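Mailbox replacement, Zudotthorpe - progress report
January | by Shabani Mfinanga
2 min read

Quick one, full numbers at the end of the month.

69 wall units ordered from Furnetti. First 10 are up in the Kwon block, lobby side. Locks all turn. Two doors rub at the hinge, shimmed, fine now. Old boxes are out and stacked in the bike room until pickup.

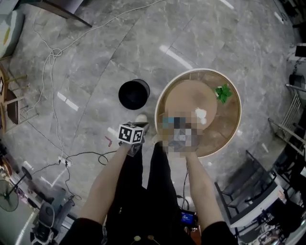
Round tray on the marble tile.

Rough openings are the slow part. Old frames came out crooked and 7 openings need recutting before anything goes in. Stedach can start Sunday if we say yes by noon. Their price is $600 for the lot, inside the contingency line so no new money needed. Would like a yes please.

Parcel lockers: still waiting on the keyed-alike cylinders. Chased twice. Supplier says shipped, no tracking number yet.

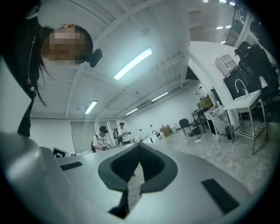
Key handover is the other thing. Two keys per box, signed for at the desk, spare in the safe. Tags are paper and they tear, so want to swap them for something tougher. A cord with a few small round beads on it, like the one hanging by the ear there, would do the job and is easy to find in a pocket. Will price some up. Number plates are engraved and recieved, not fitted.

Next: recuts, then second floor, then plates.

Comments

R. in 4B: when do we get keys for the second floor
Shabani: after the recuts, will post a note in the lobby
dottie: slot is a bit narrow for magazines but it looks good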